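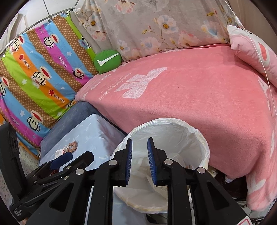 Bin liner

A bin liner (also bin bag, garbage bag, kitchen catcher or, among people who have never had to scrub out a bin, "the bag") is a disposable bag placed inside a waste container to keep the contents from touching the sides. It is usually made of thin plastic, sometimes of paper or a compostable starch blend, and now and then of whatever the household brought the bread home in. The liner is discarded along with the rubbish it holds, making it one of the few consumer goods bought expressly to be thrown away.

Contents
1 Terminology
2 History
3 Materials and manufacture
4 Sizing
5 Fitting and overhang
6 Domestic customs
7 Environmental considerations
8 In popular culture
9 See also

Terminology

In Australia the word liner tends to be used for the smaller indoor article, and garbage bag for the large black or dark green sort that ends up holding lawn clippings, deflated pool toys or a relative's donated clothing. The two are sold on the same shelf and the boundary between them is policed by no one. Kitchen tidy bag is widely understood, although the kitchen is rarely tidier for it. Bin bag is heard too, and so is rubbish bag, frequently from the same speaker in the same sentence.

A liner with two loops at the top is a handle-tie bag. One with a ribbon threaded through the hem is a drawstring bag. One with neither is a flat-top bag, closed by twisting the neck, by knotting it, or by pushing everything down and hoping.

History

Before the plastic liner, household waste was wrapped in newspaper. The wet parts went in several sheets and the dry parts were burned, buried, fed to chooks or left for the council. Newspaper wrapping had a technique, passed down in families with more seriousness than most heirlooms. The parcel was folded square with the damp side inward and carried to the outside bin at a brisk walk. Its principal fault was that it failed at the bottom, and that it did so on the back steps.

Polyethylene bags made for refuse came into use in the middle of the twentieth century, first in hospitals and other institutions and later in homes. Canadians have a strong claim on the invention, with Harry Wasylyk of Winnipeg generally named among those responsible, and it is the sort of national achievement that appears on few coins. Early bags were commonly green.

The spread of the supermarket carry bag gave households a free supply of small liners. For several decades the typical Australian kitchen contained a bag full of bags, suspended from a cupboard door or wedged beside the dishwasher, growing slowly in the manner of a reef. When lightweight carry bags were banned, state by state, many people discovered that they would now have to pay for the thing they put their rubbish in. The complaint was made at length and is still being made.

Materials and manufacture

Most plastic liners are made by blown film extrusion. Resin is melted and forced through a ring-shaped die, and air is blown into the middle so that the plastic rises as a tall, thin-walled bubble. The bubble is cooled, flattened between rollers, sealed across at intervals and perforated. The finished tube is wound onto a roll. The process is quick and rather beautiful, and its product is used for prawn heads.

Two forms of polyethylene dominate. High-density film is thin, crisp and noisy, and carries a good weight until something sharp touches it, at which point it gives up entirely. Low-density film is softer, quieter and stretchier, and gives up by degrees. Manufacturers blend the two, or add recycled content, and describe the outcome on the packet as tough.

Compostable liners are made from plant starch combined with biodegradable polyesters. They breathe more than ordinary plastic and let some moisture out, which slows the fermentation of food scraps. They also begin composting on their own schedule. A full liner left in a warm caddy over a long weekend may have reached its conclusions before the householder gets home.

Perforation is its own branch of the craft. The line of cuts has to hold while the roll is pulled and part when it is tugged, and the margin between the two is narrow. A roll on which the cuts are too shallow produces a bag with a torn mouth. If they are too deep, the user receives seven bags at once.

Sizing

Liners are sold by capacity in litres and by vague adjectives, of which small, medium, large and extra large are the best known. Bins are also sold by capacity in litres. It would be reasonable to expect that a bag and a bin bearing the same number would fit one another, and a great many people have expected it.

The difficulty is geometric. A liner is a flat rectangle that must become a cylinder or a box, and its usable opening is fixed by its flat width. For a round bin, the circumference of the rim is a little over three times the diameter, while the circumference of the bag is twice its flat width. A bag may therefore have ample volume and still refuse to go over the lip, or slide over with so much to spare that it falls in behind the first apple core.

Some makers answer this by coding their bags to their own bins. The Casesov range of household bins, for instance, takes liners identified by letter, and the letter is printed on the base of the bin, beneath the rubbish. Zolberg took the contrary approach and sold a single liner, said to suit everything, which was withdrawn after two years and is remembered with some fondness by painters, who found it made a good drop sheet.

Fitting and overhang

The usual method is to shake the bag open, lower it into the bin, fold the top over the rim and press the air out from between bag and wall. The last step is the one left out. Trapped air holds the bag up like a tent, so that the first items sit near the top and the bin appears full when it is nearly empty. Punching a few small holes in the side of the bin near the base cures this, as does running a hand down the inside of the liner, as does swearing.

The portion of bag folded outside the rim is the overhang, known in the trade as the skirt. Opinion on the skirt is divided. Hotels favour a short one, tucked and in some cases knotted at the side so that the bag grips the bin. Offices allow a longer one. In private homes the skirt may reach the floor. Bins with a separate retaining ring conceal it altogether, until the ring is lost.

The writer Jaxon Turcotte, in his short book The Indoor Bin, proposed a hand's width as the proper overhang and devoted an entire chapter to the matter. The chapter is the longest in the book. Reviewers noted that he did not say whose hand.

Double-bagging, the use of one liner inside another, is practised where the contents are heavy or under suspicion. Pre-loading is a different habit, in which several liners are fitted at once so that a fresh one waits beneath each full one. It works well until a leak, when all of them have to be changed together. Cleaners more often keep the spare roll loose in the bottom of the bin, under the bag in use.

Domestic customs

The duty of removing a full liner is distinct from the duty of fitting a new one, and in many share houses they fall to different people, one of whom is unaware of it. A bin left unlined after emptying is among the commoner causes of household notes. The inner-city share house is also the home of compression, in which the contents are pushed down by successive residents so that none of them is the one who finds it full.

Bathroom and bedroom bins are lined less consistently. Some families hold that a bin for tissues and cotton buds needs no bag. Others line every container in the house and empty the smaller bags into the larger on the evening before collection, an operation that may take in 2 floors and a granny flat.

In the river town of Naduvmont, a community fair held each April includes a liner-changing race, run over a short course with a bin at either end. The record belongs to a retired school cleaner and is not thought to be in danger. Gloves are optional. The trophy is a pedal bin.

Environmental considerations

Plastic liners sent to landfill persist for a very long time, as does much of what is in them. They should not be used in kerbside recycling, where bags tangle in sorting machinery and bagged recyclables are commonly pulled out and treated as waste. This advice is printed on the lids of a large number of bins that have bags in them.

Where councils collect food and garden organics, residents are often issued with a kitchen caddy and a roll of certified compostable liners. "Degradable" is a different claim from "compostable", and mostly describes plastic that breaks into smaller plastic. Australian buyers are generally told to look for the seedling logo and a standard number, in print sized for the seedling.

Going without is possible. Wet scraps may be frozen until collection day, wrapped in newspaper or composted at home, and the bare bin rinsed weekly under a garden tap. Supporters describe this as no trouble. The decline of the printed newspaper has made the old parcel harder to revive, although some devotees now take the local free weekly for no other purpose — a readership the advertisers have yet to be told about.

In popular culture

The liner has served as a raincoat, a sleeping-bag cover, a toboggan and the basis of innumerable Halloween costumes. It was adopted by punks in the 1970s, with safety pins. The Rivadeneyra gallery once showed an installation of about 3,000 white liners inflated by desk fans, and spent the following week explaining to its cleaning contractor which ones were the art.

See also

Garbage bag
Kerbside collection
Pedal bin
Wastebasket
Wheelie bin

This page was last edited on 8 March 2026.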